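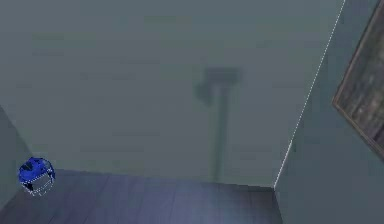

Gindumico's starter room, robot's-eye view, with the blue thing in the corner.

I've been using Gindumico with our high school robotics club since November, and I promised the parents' list I'd write up what I think before anyone pays for it again. Short version: I like it a lot, with some grumbles, and the grumbles are mostly about the menus.

It's a simulator. The kids get a room with furniture and household stuff in it, they get a robot with an arm and a gripper, and they write the program that makes the arm do a job. We came to it from Lada, which is free and which half the club had already used at home. Lada is fine if all you want is a wheeled bot bumping around a maze, but the arm support was so fiddly that our younger members gave up before they'd picked up a single block.

Setup took me one evening and a pot of coffee. The installer is huge, and on our oldest club laptops I had to turn the picture quality way down before it would run without stuttering. The walls go a little blotchy at that setting and the shadows turn to mush. The kids didn't care one bit! They were too busy arguing about whose turn it was.

We have 16 kids sharing three licenses, so there's a lot of looking over shoulders - and that has worked out better than I expected. One person types, one reads the task sheet, and everybody else shouts advice. The license cost us $545 for the school year, and you can move it from one laptop to another as long as you remember to sign out first (we forgot, twice, and support took a day to sort it out each time).

What really sold me is the table tasks. You pick an object, the arm has to get to it past whatever else is sitting there, and the gripper has to end up in the right spot.

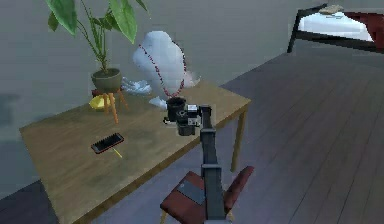
The mug is the one everybody starts on, and it's harder than it sounds. Come in too low and you shove it, come in from the wrong side and you catch something else on the way. Our group needed most of a month of afternoons before they had an approach they were happy with, and the cheering could be heard down in the gym. I also like that the tables are messy, with a plant and a brush and all sorts of clutter to plan around. Lada gave us one cube on a gray square and that got old fast.

Now the grumbles. The manual is 1063 pages, as a single PDF, and the index is useless. The save button is buried two menus deep. And the camera views reset every time you reload a task, so the kids who had carefully set up an angle lose it and come complaining to me.

We enter the Gunawardena Cup in the spring, and their rules let teams practice in any simulator they like, so that wasn't a factor for us. If your league makes you use Rernon's software, check before you buy, because programs don't carry over between the two. I tried. You'd be retyping everything by hand.

Four stars from me. I'm renewing, and I've already asked support for a fourth license.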